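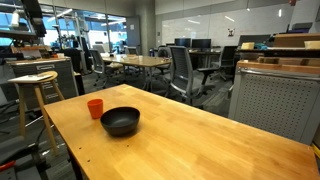 Do I have to know how to code before I can show the arm anything? I keep reading the setup notes and feeling like I walked in on the second half of a movie.

Nope! I get some version of this every week, so it goes first. If you can move a controller around and squeeze a trigger, you can record a demo. The code part comes later and it's my headache. (I'm the one who keeps the Birkeddale demo sessions going, so most of what follows is just how I do it.)

## How many demos does one task take?

For our bowl and cup tasks I ask for 100 good ones before I bother training. We have 1,059 saved in the Kever set right now, and 396 of those are bowl and cup. You won't be doing all 100 yourself, don't panic. Most people do a short batch, stretch, and come back after lunch.

## By hand or by remote?

Both work. Guiding the arm by hand feels more natural and people pick it up in about 6 tries, but your own arms end up in the room camera's view, and I don't love that for training. Remote is clumsier at first (you *will* close the gripper on thin air) and then it clicks. I start everybody by hand and switch them over once they stop holding their breath.

## Where should I look while I'm driving?

At the table, mostly. Then check the wrist view when you get close, because from where you're standing it's really hard to judge whether both fingers will clear the rim of something. 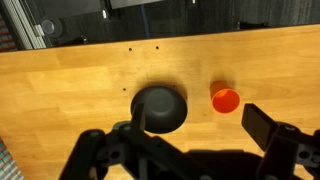
*Wrist view: bowl upside down, cup on its side, fingers wide open.*

## Does everything have to start in the same spot?

Please no! Move the cup. Flip the bowl over. Tip things. If every demo starts out the same, the arm learns that one layout and falls apart when you nudge it. I use the Abdella sheet for start positions, but if you'd rather just plop things down, go for it.

## I messed up halfway through. Toss it?

Depends. If you missed the grab, backed off and got it the second time, keep it, I love those. If you knocked something off the table or sat there thinking for ages, mark it bad in Ivlow and go again. Don't delete it though, I still look through the bad ones.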